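Care and Storage of Saucepans, Lids and Bench-top Trays
Household Advice Sheets - Kitchen Series
Published by Mornach Home Services

The following advice is provided to residents in Mornach properties and to members of the public who have requested guidance on the upkeep of everyday cookware. It applies to saucepans with glass lids, and to the plastic basket trays commonly used to hold eggs, fruit and small utensils on the bench.

Before first use

Remove all labels and packing material. Wash the saucepan and its lid in warm water with a mild dishwashing liquid, rinse thoroughly and dry with a clean tea towel. Adhesive left behind by a label may be softened with a little cooking oil, left for 12 minutes and then washed away. Metal scourers should be kept away from coloured exteriors, as the scratches cannot be polished out.

Check that the knob on the lid is firm. Most are held by a single screw on the underside, which can be tightened by hand with an ordinary screwdriver. It should be brought to a snug fit and no further. Overtightening places stress on the glass around the hole.

Glass lids

Glass lids must be allowed to cool before they are washed or set down on a cold surface. Stone benchtops are a particular concern in winter. A folded tea towel or a cork mat is sufficient protection.

Food residue tends to gather where the glass meets the metal rim. An old toothbrush and a paste of bicarbonate of soda mixed with water will lift most of it. Use 2 teaspoons of bicarbonate to one of water, work gently along the join, and rinse from both sides. Cloudy marks left by hard water respond to white vinegar, applied with a soft cloth and rinsed off straight away.

A lid that is chipped or has a visible crack should be wrapped in newspaper and placed in the general rubbish. Cookware glass is not accepted in the kerbside recycling bin. 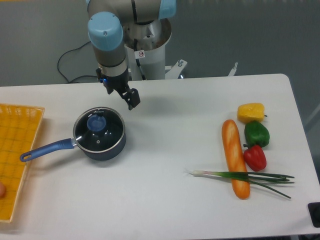 Handles should be turned inward whenever a saucepan is on the cooktop, and away from the front edge when it is resting on a table or bench. This is of particular importance in households with young children. Where the handle has a hanging hole, the saucepan may be stored on a wall hook, provided the hook is fixed to a stud or to a rail rated for the load. Plasterboard plugs of the small domestic type are not suitable for heavy pans. The Plondeck rail supplied in some Mornach kitchens takes S-hooks at a minimum spacing of 18 cm.

Saucepans kept in a cupboard may be stacked, with a sheet of paper towel or felt between each. Lids are better stored upright in a rack - never balanced upside down on a stack, where the knob bears the weight of whatever is placed above it.

Basket trays

An open-weave plastic tray allows air to move beneath its contents and is easily rinsed. It will, however, collect crumbs and onion skin in the grid. The tray should be emptied once a week, shaken out over the sink and washed with warm soapy water. A soft vegetable brush reaches the corners of the weave. Stand the tray on its edge to drain.

Eggs are best kept in their carton in the refrigerator. Should a tray be used to carry them to the bench for cooking, take out only as many as are required and return the remainder promptly. If an egg breaks in the tray, rinse first in cool water, as hot water will set the white into the weave, then wash in the usual manner.

Plastic trays must not be placed on or beside a hot element, nor should a saucepan straight from the cooktop be set against one. Trays that have warped or become brittle should be replaced. The Plustico range stocked at the Deligiannis hardware counter includes replacement trays in several sizes.

Removing burnt food

Fill the saucepan with 1000 mL of warm water, add a tablespoon of bicarbonate of soda and bring slowly to a simmer. Turn off the heat and leave to stand until cool. Loosened food may then be pushed away with a wooden or silicone spatula. Stubborn patches may need a second treatment. Do not use this method on bare aluminium, which will darken.

Non-stick interiors should be treated more gently - an overnight soak in soapy water is generally adequate. Where the coating has begun to flake, the saucepan should be withdrawn from use.

Printed copies of this sheet are available from the Mornach office on request. The companion sheet on chopping boards and knives will be reissued in January.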